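Putting things away

My wife's side of the family has a running question for me at every get-together, which is when the robot is going to do the dishes. I work in the office at Melletti, a small shop in Vekville that makes shelf brackets and table legs, so I'm the nearest thing they have to an expert. I'm not one. But I have been reading a lot this year and I finally sat down in September to write out what I think.

The short version is that machines are good at the middle of a chore and bad at both ends. A dishwasher washes dishes. It doesn't carry them from the table, scrape them, fit the big pan in sideways or put the cups back on the right shelf. We bought our first one for the washing and we still do the rest by hand. The same goes for the clothes washer. The folding is still sitting on the bed at 9 at night.

The shop is not much different. We have a saw that feeds itself and a press that has run 1,882 parts between adjustments. Those machines do one thing to one shape of metal. At the end of the shift, though, a person goes down the benches and picks up whatever got left there. Clamps, squares, tape measures, a rag, somebody's gloves. It takes two people most of half an hour and it is the job everyone would hand over first.

I used to think this would be the easy part to automate. Picking up a clamp takes no training. You see it, you grab it, you hang it on the wall. But think about what your hand does. A C-clamp is a heavy curve with a long screw sticking out of it, and the bar on the end of the screw slides. If you grab it by the screw it swings. If you grab it by the frame you have to know which way it's going to tip. Lying flat on a smooth top, it doesn't give you much of an edge to get your fingers under.
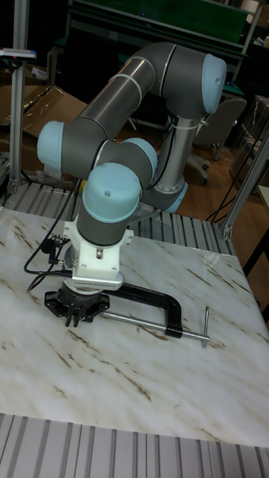 Then there is hanging it up, and the peg is never quite where it was. A person fixes that without looking. A machine has to find the peg, work out how it is holding the clamp, and turn it the right way around.

I priced a tidy-up setup for our shop last spring, one called the Muster. The arm was more than I could defend to my boss, and the quote had 1,710 dollars on it just for the fingers. We bought more pegboard from Mak instead and painted outlines on it. That has helped some.

So my answer to the family is that a robot can do the part of a chore where everything is already in its place. Getting things into place is still us. I would guess my kids will see that change, and I would be glad to be wrong and see it sooner. For now I'm on dishes tonight, and the big pan still has to go in sideways.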